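Ustmont Mural Walk: Your Questions Answered

Do I need a ticket?
No, the walk is free and you can start wherever you like, though most people begin at the Samitz Street underpass and drift downhill from there. The printed map costs $2 at the front desk.

Who painted the big heron wall?
That one is by Peninah Ondieki, and we get asked about it more than all the other walls put together! She worked on it through most of March, in some pretty miserable weather, and used 245 cans of spray paint before she was happy with the feathers.

Can I add my own piece?
We'd love you to, but please stick to the open wall behind the Khaemba building (the long one facing the tracks). Anything there may be painted over by the next person, so take a photo of your work before you head home.

Do you sell prints?
Yes, we do. Karthikeyan Kaimal makes small screen prints of four of the walls, and they come rolled in a tube or flat, whichever you prefer.

How do I get a wall painted on my own building?
Write to us with the address and a rough size, and tell us a little about the street too. 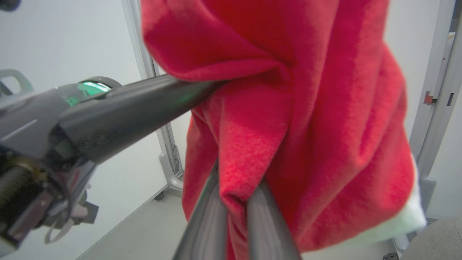 Brick is fine, and so is concrete, but fresh stucco needs time to cure before we can put primer on it.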